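The Weather Seller of Verstead

The man from Konis came to Verstead in September, when the barley was already flat and people were ready to believe in things. He said he could sell us a dry month. He had papers from Nallulska, where it had apparently not rained on a wedding in six years, and he laid them out on the bar so that we could all admire the stamps.

I have seen stamps before. My uncle had a whole drawer of them and still lost the farm.

"How much?" said the baker, who had flour to think of.

"363 a household," said the man. "Or 300 if you pay tonight."

I asked what happened if it rained anyway. He said it would be a different sort of rain, the kind left over from before, which had to come down somewhere. I asked how we would tell the two sorts apart. He said most people could feel it. The baker nodded as if he had been feeling it all his life.

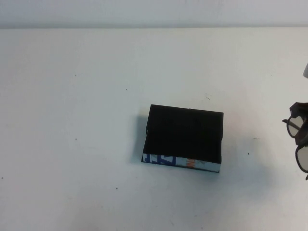
By closing time he had taken 2235 from a village that would not mend its own bridge. Some had paid in full, some had put down what they had in their coats, and the schoolteacher had paid twice, once for herself and once for her sister in Sumampouw, who lived on the other side of the hills and under another sky altogether. I kept my money in my boot, where it hurt, and told everyone so.

It rained at about four in the morning. I lay and listened to it with great pleasure.

"That's the old rain," the baker said when I went in for my loaf. He was quite cheerful. The queue agreed with him. They stood there steaming in their coats and said it felt thinner, and more tired, and that you could tell there wasn't much left behind it.

Then it stopped. It stayed stopped for thirty days, and the barley got up off the ground, and they brought it in singing.

Dry Septembers happen. I said so at the harvest supper, and again on the walk home, to people who were kind about it. The road was white with dust the whole way, except along my own wall, where the gutter was dripping – and had been, if I am to be fair, all month.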